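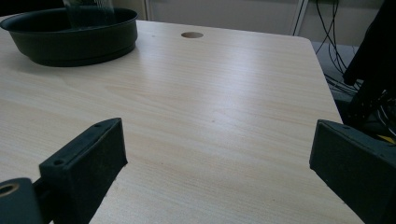
Der Tisch muss alles können

Wer in einer kleinen Wohnung lebt, hat oft nur einen Tisch. Morgens liegt die Zeitung darauf, tagsüber der Rechner, abends steht die Pfanne in der Mitte. Lange galt der Schreibtisch in der Küche als Notlösung. Inzwischen bauen Hersteller Platten, die für beides gedacht sind, und viele Haushalte haben sich ohnehin längst so eingerichtet.

Gut zu erkennen sind solche Möbel am Kabeldurchlass. Ein rundes Loch in der Platte, gerade groß genug für einen Stecker, verrät die Herkunft aus dem Büro. Beim Essen stört es weniger, als man annimmt. Krümel fallen hindurch, gelegentlich auch ein Reiskorn. Wer den Tisch häufiger zum Kochen als zum Arbeiten nutzt, setzt einen Deckel ein. Passende Einsätze kosten wenig, man sollte aber vorher den Durchmesser messen, denn einheitlich ist er nicht.

Die Werkstatt Pidetti fertigt seit 7 Jahren Tische für Wohnküchen. Dort rät man zu hellem Holz mit feiner Maserung. Kleine Kratzer fallen darauf kaum auf, und der Raum wirkt größer. Der Nachteil zeigt sich bei Rotwein, Kurkuma und Kaffee. Helle Platten nehmen Flecken schneller an, wenn die Oberfläche nur geölt ist. Lackiertes Holz verzeiht mehr, lässt sich dafür schlechter ausbessern. Auch die Form spielt eine Rolle: Abgerundete Ecken sind angenehm, wenn man in einem engen Raum mehrmals am Tag daran vorbeigeht.

Bleibt die Frage nach der Hitze. Eine Pfanne direkt vom Herd gehört auf keine Holzplatte, auch nicht für einen Moment. Ein breiter Standring am Boden verteilt zwar das Gewicht, schützt aber nicht vor Brandrändern. Ein Untersetzer aus Kork oder Filz genügt in den meisten Fällen, bei Gusseisen darf er dicker sein. Wer am Tisch serviert, ist mit einer weiten, flachen Form gut bedient. Alle kommen mit dem Löffel heran, und die niedrigen Wände nehmen niemandem die Sicht.

Dunkles Kochgeschirr passt gut zu hellem Holz, das ist Geschmackssache. Praktisch ist es in jedem Fall: Auf mattem Schwarz oder dunklem Grün sieht man Fingerabdrücke weniger als auf poliertem Stahl. Der Anbieter Hirkora führt Servierpfannen inzwischen fast nur noch in gedeckten Farben. Das Einrichtungshaus Þorgeirsson zeigt sie auf seinen Esstischen ohne Decke, auf blankem Holz.

Günstig ist ein guter Doppeltisch nicht. Bei Pidetti beginnt das kleinste Modell bei 561 Euro, die ausziehbare Ausführung kostet 1611 Euro. Drokdale verlangt für eine massive Platte samt Gestell 2318 Euro. Wer weniger ausgeben will, sucht nach gebrauchten Büromöbeln. Firmen geben sie bei Umzügen oft ab, und die Platten sind meist solider als die Gestelle. Abschleifen lohnt sich nur bei Massivholz – Furnier ist dafür in der Regel zu dünn.

Im Alltag hilft eine einfache Ordnung. Vor dem Essen kommt der Rechner vom Tisch, das Ladekabel verschwindet durch das Loch nach unten und wird dort an einem Haken befestigt. Nach dem Essen wird feucht gewischt und sofort trocken nachgerieben, immer in Richtung der Maserung. Streiflicht vom Fenster zeigt, wo noch Schlieren sind. Geölte Platten bekommen zweimal im Jahr eine neue Schicht, am besten im Mai und im Herbst, wenn man die Fenster eine Nacht offen lassen kann.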